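Dundby Household Care Labels

A plain-text collection of care label wording from clothes and home textiles, with a short note on how each label reads to a person doing the wash. Compiled by Nayara Vasconcelos and Nivaldo Rocha.

Version date: May 24, 2021

Contents

labels.csv - 2,975 rows, one per label
symbols.csv - the 205 symbol combinations that occur in labels.csv
notes.txt - spelling fixes and open questions

Columns in labels.csv

id, item_type, fiber, wash_text, dry_text, iron_text, language, entered_by

Fiber is copied as printed. Blends keep the order on the label, so "cotton/linen" and "linen/cotton" are separate values. 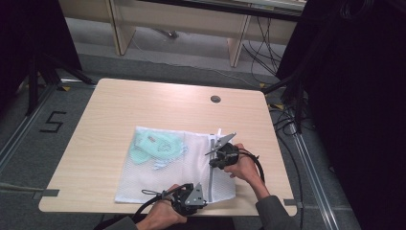
Wash text is in the original language. An English version exists for 1,966 rows, in the column wash_text_en. The rest are blank and should be read as missing, not as "no instructions."

Known problems

Faded labels were typed in as far as they could be read, with a question mark for each lost word. Older rows use "delicate" and "gentle" as if they meant the same thing. We started keeping them apart in January, and the earlier rows have not been fixed.

Item types are uneven. There are plenty of shirts and towels, very few curtains, and no shoes. 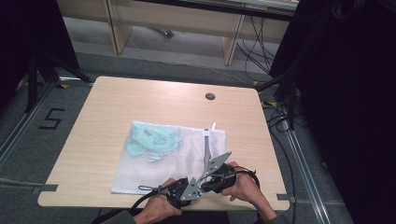 Temperatures are in Celsius. Labels that gave only Fahrenheit were converted and marked with an F in the notes column.

Loading

The file is UTF-8 with comma separators. Wash text often has commas in it - use a real CSV reader.

Corrections

Send the row id and the corrected text to Nivaldo.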